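Planning and Budgeting a Low-Cost Robot Arm Station for Tabletop Food Sorting
Student project report, Velonon group, 7th April

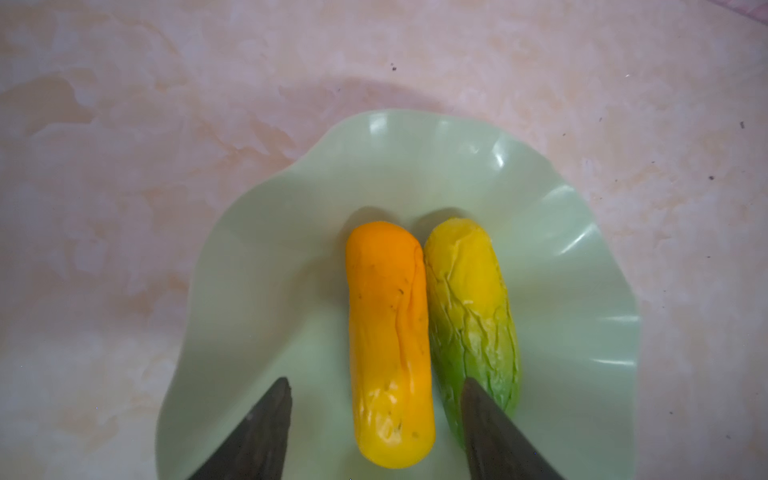

When our group got the go-ahead in February, we had one goal on paper: plan a robot station that a school lab could really afford, buy it, and show that it can pick food-shaped objects up off a plate and put them somewhere else. We thought the picking would be the big job. The planning took over half our hours, and we ended up enjoying it a lot more than we expected to! This report covers what we bought, what we decided not to buy, and what we would tell the next group to put on their list from the start.

1. The starting point

The lab already had a computer that could run our software, a sturdy bench and a drawer of cables. It didn't have an arm, a gripper or a camera small enough to sit near the gripper. Our funding was counted in lab credits, which is how our program shares out equipment money (parts, shipping and shop time all come out of the same pot). We were given 147 credits. The rule is that a group can't go over, and anything left goes back at the end of term.

Our first wish list came to far more than that. We had written down everything that looked useful, including a second arm, a conveyor and a depth camera for above the bench. It was a fun afternoon, but not much of a plan.

2. Turning tasks into a shopping list

What helped was going back to the task. We wrote out each step of one pick and asked what equipment that step needed. Moving above the plate needs reach. Finding the object needs a camera and steady light. Closing on the object needs fingers that open wide enough and tips that can get down beside something lying flat. Lifting needs enough payload, and for plastic food that is very little.

Two things came out of this. First, payload didn't matter nearly as much as we had assumed, so we could look at much smaller arms. Second, the fingers mattered more. A long, rounded vegetable lying right against another one leaves no room on one side. The finger has to come down into a narrow gap or push the neighbor over. We had written "gripper – any" on the first list, and that line got crossed out fast.

3. Comparing the options

We looked at three routes.

Route A was the Zusix tabletop arm, sold as a set with a two-finger gripper and a wrist camera mount. It was the most expensive single item but it needed the least shop time.

Route B was a used arm from another lab, with a gripper we would build. Cheap to buy, but there were no spare parts and two of the joints had play in them. We spent a whole session trying to guess the repair cost and couldn't get to a number we trusted.

Route C was a full kit from Plusley, with everything to be put together by us. We really wanted this one – it looked like a great way to learn – but the assembly guide alone suggested it would eat most of the term.

We scored all three on cost, hours, repairability and how easily we could swap the fingers. Route A won on hours and fingers, Route C won on repairability, and Route B didn't win anything once we had put in a fair allowance for repairs.

4. The budget we settled on

Arm, gripper and camera set (Zusix): 133 credits
Props, lighting and tabletop material: 8 credits
Left for repairs and spares: 6 credits
Total: 147 credits

That last line is thin, and we knew it. We talked for a long time about buying the smaller camera set so we could keep more in reserve. In the end we kept the bundled one, on the grounds that a different camera would have needed a new bracket and more shop time, and shop time is paid from the same pot anyway.

The props line was the nicest surprise of the project. Toy food costs very little, it doesn't spoil, and it comes in wonderfully awkward shapes. We chose pieces with different surfaces on purpose. A smooth cylinder and a bumpy, ridged gourd may be close to the same size, but they are two separate tests for a gripper. Plates with a wavy rim went on the list too, so that the fingers would have an uneven edge to deal with. We'd happily spend those eight credits again.

5. Planning the bench time

Equipment is only part of the cost. We booked 56 hours of bench time at the Grīnberga lab, where the arm is now set up, and divided it into setup, calibration, picking trials and cleanup. If we did it over, we would move hours from setup to calibration. The set went together quickly. Getting the camera view and the arm's own idea of its position to agree took patience, and every time we changed the fingers we had to check it all again.

Lighting should also have had its own line. Glossy plastic throws bright highlights, and they move when the lamp moves. A simple fixed lamp solved a good part of that for us, but we only bought it after losing a session to settings that had been fine the day before.

6. What we left out, and whether we missed it

The conveyor: not once.
The depth camera: sometimes, mostly with objects that touch each other. It stays on the list for a later group.
The second arm: no, although we still want one.
Spare finger tips: yes. They are cheap and we should have ordered a set with the arm. Waiting for a delivery in the middle of trials is no fun at all.

7. Advice for the next group

Write the task out first, step by step, and price it after that. Ask sellers what a replacement finger costs and how long it takes to arrive. Put shop time in the budget from day one. Buy the props early and keep them on the bench while you compare grippers – we measured a few of ours against the listed finger opening, and it settled an argument in minutes.

Keep the old versions of the budget as well. We have ours in a shared folder, wish list included, and the next group is welcome to them. The arm stays at Grīnberga with its calibration notes, and the spare tips are in the drawer with the cables.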